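Spent the evening on the gear box - meaning the actual cardboard box of plastic gears from the classroom kits, not a transmission. Writing this up as a thread in case anyone else inherited one of these.

Background: our after-school shop program in Hostov got a donation of old building kits. The manuals were gone and the parts had all been poured together. Beams, axles, bushings, gears, rubber bands that had turned to goo.

The inventory sheet taped inside the lid says 2,474 pieces. I have no plan to check that. I only wanted the gears out and sorted, because the gears are what the kids ask for.

First step was washing. Old rubber band residue does not come off with plain water. Dish soap and an old toothbrush, warm water, 20 minutes of soaking. Do not use acetone on these. I lost one that way last year.

Rinse in a colander or you will be fishing them out of the drain. Then a towel, then a fan. They hold water in the axle holes longer than you think, so give it overnight.

For sorting I put down a cloth. On a bare table they skate around and the small ones end up on the floor. Any plain fabric works as long as the color isn't close to the parts. Green has been good to me, blue and red and yellow all show up on it. Green gears, less so.

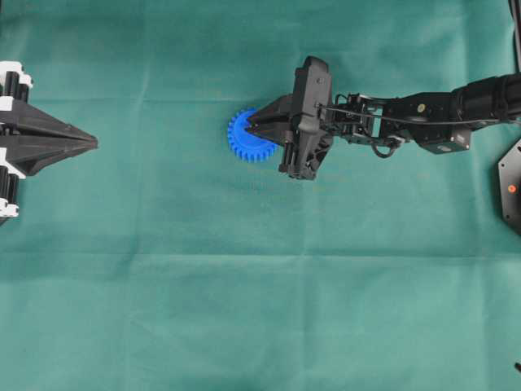 Blue spur gear on the green cloth.

I didn't iron the cloth. A fold line is fine. A big wrinkle is annoying because gears lean on it and you can't tell if they're warped or just tilted. Pull it flat with your hands and move on.

What I check on each one, in order: teeth first. Run a thumbnail around the rim. A chipped tooth clicks under the nail, and you'll feel it before you see it.

Then the center hole. Push a known good axle through. If it slides with no grip at all, the hole is worn and the gear will slip under load. Those go in the display bin. They still look nice on a poster board.

Then mesh it with a good gear of the same pitch and turn by hand. If it binds at the same spot every turn, something is off. Usually dirt packed at the root of a tooth. A wooden toothpick gets it out without scratching.

Pitch is the part that got me. There are two makers mixed in this box, Raro and Loureiro, and the gears look alike from across the room. They do not mesh. The Raro teeth are a bit coarser. Hold two rims together against a window and you can tell right away.

I ended up with 76 good Raro gears and 123 good Loureiro gears. More than I expected. The chipped ones I didn't bother with.

Storage: two Narkik drawer cabinets, one per maker. Label on the outside AND a sample gear glued to the drawer front. Kids read the gear faster than the label.

Do not sort by color. I did that the first time and it looked great for one afternoon. Color means nothing when you're building a gear train - tooth count is what you need. Sort by size, let the colors mix.

Someone asked about replacing the missing axles. I cut mine from plain rod for the round-hole gears. For the cross-shaped holes you have to buy them. I got a bag of 200 and that should last until April at least.

Next job is the beams, same box. Those I'm just going to wash in a mesh laundry bag in the sink and sort by length. Much easier, they don't roll.

Also if you have a Loureiro manual from the older kits, any condition, I'd like to scan it. The idler layout on page one is the only page I have.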